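Chapter 4
Chilled and Frozen Prepared Foods

Learning goals

After reading this chapter, you should be able to explain how a prepared meal is frozen and why speed matters; read the front and back of a frozen meal package; compare frozen and chilled meals on price, storage life and texture; and plan freezer space for a small household.

Key terms: blast freezing, cold chain, freezer burn, holding temperature, ice crystal, net weight, serving size, tempering

4.1 Why we start with the package

Most people meet a prepared food through its box. They stand in front of a glass door, look for a few seconds, and choose. By the time they open the box at home they have already decided what the meal is, how much of it there is, and how long it will take to heat. This chapter begins with the package and works backward to the kitchen or plant where the meal was made.

Earlier chapters dealt with ingredients bought one at a time. A prepared meal is different because the cook and the eater may be separated by months. The food has to be cooked, portioned, cooled, frozen, stored, moved, sold, stored again and reheated. Each step changes it a little. Rice dries out. Sauces thin or separate. Green vegetables lose their color if they are held hot too long before freezing. A recipe that works well in a restaurant often has to be rewritten before it can be sold from a freezer case.

4.2 A short case: the Groltau noodle bowl

Groltau is a small company in the town of Uibo. It makes chilled soups and, since one December four years into its business, frozen noodle bowls. The first bowl was a beef broth with wheat noodles and cabbage. In the test kitchen it was well liked. After it had been frozen and reheated, the noodles were soft and broke apart on the fork.

The company tried three changes. It cooked the noodles for less time, so that they finished cooking in the microwave. It froze the broth as flat discs and laid them on top of the noodles, which kept the two apart until heating. It cut the cabbage thicker. The second change helped most, but it added 15 cents to the cost of each bowl, and the company had to decide whether buyers would pay for it. The first order after the change was 2,000 bowls, sold through Fustwood, a chain of grocery stores in the same region.

We will come back to this case in section 4.6, where you will work out the cost per serving. For now, notice that the problem was found only when someone heated the bowl the way a customer would. Tasting a meal before it is frozen tells you very little about what people will eat.

4.3 What freezing does

Water makes up a large part of most foods. When food freezes slowly, the water forms large crystals that push through cell walls. When the food thaws, liquid leaks out and the texture turns soft. Fast freezing makes smaller crystals and does less damage. Plants use very cold moving air for this, a method called blast freezing. A home freezer cannot match it, and leftovers frozen at home often come out more watery than a bought meal made from the same ingredients.

Freezing does not kill all bacteria. It stops them from growing. Once the food warms, growth can start again, so the heating directions on a package are part of the food's safety as well as its taste.

4.4 Before you read on

Keep a record of the prepared foods you eat over the next four days. For each one, write down the product type, the net weight, the stated serving size, the price and the place where you ate it. Work out the price per 100 grams. Include snacks and drinks bought ready to consume. Many students find that they eat these foods away from the kitchen table, and the place belongs in the record along with the weight.

Save the empty packages until you have copied the figures, then rinse and recycle what you can. Bring your record to class. It will be used in the Estoton worksheet at the end of section 4.5, which compares packaging weight with food weight.

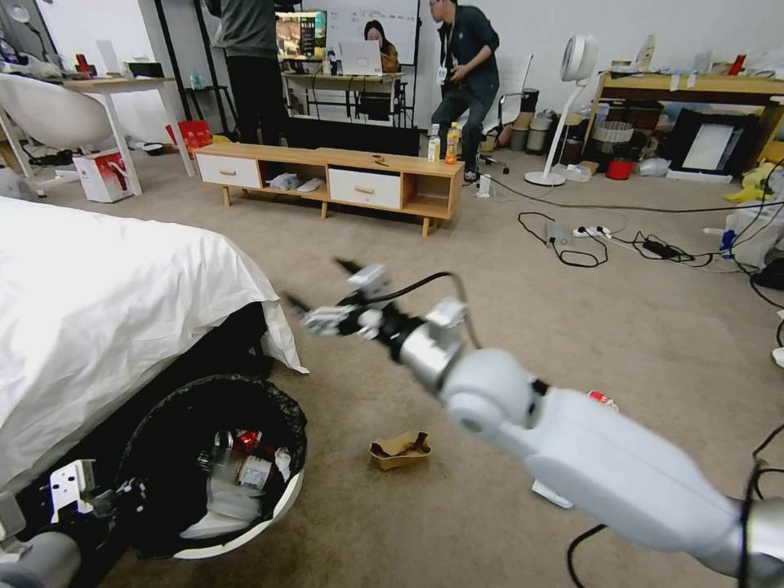
Figure 4.1 Discarded cup and wrapper in a lined trash bin beside a bed.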